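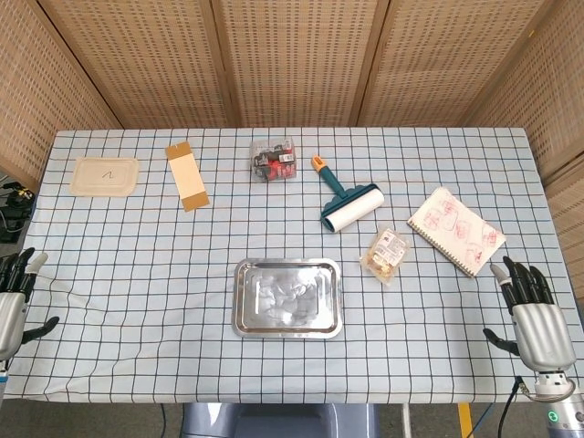
The Timton ballpark tour starts at 9 and you want to be early, because they cap it at 35 people and I got one of the last spots. Our guide was Riet Lambrechts, who used to keep score for the club and still talks about the 95-loss year like it was a family illness. We saw the visitors' clubhouse (tiny!), the batting tunnel and then the press box, which I'd been looking forward to all week. I'd pictured something fancier, but give me a table with a white cloth, the kind with a grid of dark blue lines on it, and a woven folding screen behind me, and I'd happily score nine innings anywhere. Riet let us flip through the old scorebooks, and I found the game from '86 my dad never shuts up about. Two errors by the shortstop, Dad, not three.

Last stop was the bullpen, where Parviz Safavi from the grounds crew told us how they rebuilt the mound in November. It drains way better now, he says. Parking was free, the hot dogs weren't.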